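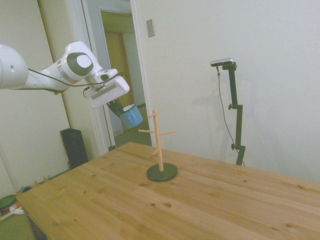
A customer in Doltovthorpe wrote to us in May that she had stopped stacking her cups two deep in the cupboard and now keeps them by the kettle, where the family can reach them. She had one complaint – the lowest peg was too close to the base for her soup mugs – and we have moved it up on the larger model.

Letters like hers are a good part of how Gourlay decides what to make. We are a small workshop and mail-order store for kitchen storage: mug trees, plate racks, towel rails and hooks. We started with a single mug tree, the Telard, and it is still what we sell most.

The Telard has a wooden post with pegs set at different heights, so that a mug on one side does not knock against its neighbor. The wood is left unfinished. Wipe it with a dry cloth, and oil it if you like a darker color. The base is round and flat and comes painted dark green or plain. Small mugs with narrow handles fit on any peg. Wide or heavy ones do better low down, with one on each side to keep the weight even.

Our shop is at 61 Fokov Street, Doltovthorpe. The front room is the store, and the back is for cutting, sanding and packing. Spare pegs are available for every mug tree we have sold, including the old pattern with the thinner post. Send us the length and the width at the base of the peg, and we will match it.

Orders go out within three working days. Returns are accepted for 60 days, used or unused. For wholesale, please ask for the price list by mail: Gourlay, P.O. Box 3448, Doltovthorpe.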